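**Milidier** is a tabletop game of stacking and nerve for 2 to 6 players, sold by the small firm of Orketti. Players take turns adding blocks to a shared tower until it falls, at which point everyone blames the table. A full set holds 40 blocks. The rules run to one page, with a longer leaflet on what counts as a nudge.

The first printing of 3,888 sets spelled "tower" two ways. Collectors pay extra for it.
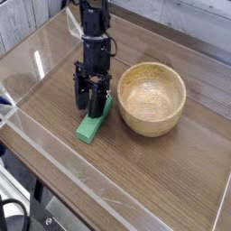
*Salehi*

House rules vary. The most common one bans talking during another player's turn, and is seldom kept past the first round.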